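How to wash and dry a wooden serving tray (and the dishes that stand on it)

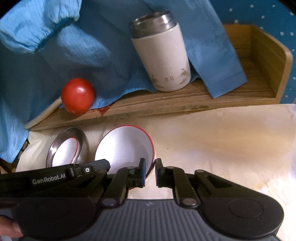
Can I put a wooden tray in the dishwasher?

Wash it by hand, always. The dishwasher keeps the wood hot and wet for too long, the joints open and the bottom starts to bend. I lost one good tray from Granon this way, after only two washes, and it could not be made flat again.

What I write below is the method I use at home after a meal. It takes a few minutes of work, and then the drying goes by itself.

What you need

A soft sponge, two dry cotton cloths, mild dish soap, fine salt, half a lemon, and food-safe mineral oil. I buy the Proden oil in the 200 ml bottle and it lasts me more than a year. Sandpaper is only for bad cases, see the end.

Step 1. Clear the tray

Take off everything, also the small things which like to stay in the corners. Shake the crumbs into the sink. If the tray has raised sides, go along the inside edge with a dry brush, or with an old toothbrush. Crumbs that get wet in this corner become a kind of glue.

Step 2. Wash the dishes first

I do bowls and metal dishes before the tray, so the tray does not wait in a puddle. For a bowl with a colored rim use the soft side of the sponge. The rough side takes the color away little by little, and you see it only when you put the bowl next to a new one. Stainless steel you can rub harder, but follow the direction of the polish. Dry it at once with a cloth if you don't want water spots.

For an insulated tumbler, wash the lid separately and leave the cup open until the next day. If there is a printed decoration on the outside, do not soak it. A D'Amico cup I had for years lost half of its pattern in one night in the sink.

Step 3. Wash the tray

Wet the sponge, squeeze it well, put one drop of soap. Wipe the top, the sides and then the bottom -- the bottom too, even when it looks clean. If you wet only one face, the wood pulls to one side. Wipe again with clean water and dry right away with the first cloth.

Step 4. Red stains

Tomato, beet, berries and wine are the usual ones. Put fine salt on the stain, rub with the lemon in small circles, and wait 7 minutes. Wipe it off with the damp sponge. Repeat once if you still see color. An old stain will maybe become paler and not disappear, and I think this is acceptable on a tray that is used.

Do not use bleach. It leaves a gray place which is uglier than the stain.

Step 5. Dry it standing

Stand the tray on its long side, with air on both faces, away from the radiator. I give it roughly 90 minutes. In February, when the heating is on and the windows are closed, I leave it overnight.

Step 6. Oil

When the wood feels rough or looks pale, put a little oil on the second cloth and rub it along the grain. Let it rest, then wipe off what the wood did not drink. I do this on a Sunday evening, so the tray is ready in the morning. A lacquered tray does not need oil.

If the surface is still rough

Use a fine sanding sheet (mine is from Stimeo), go with the grain, very lightly. Then wipe off the dust and go back to step 6.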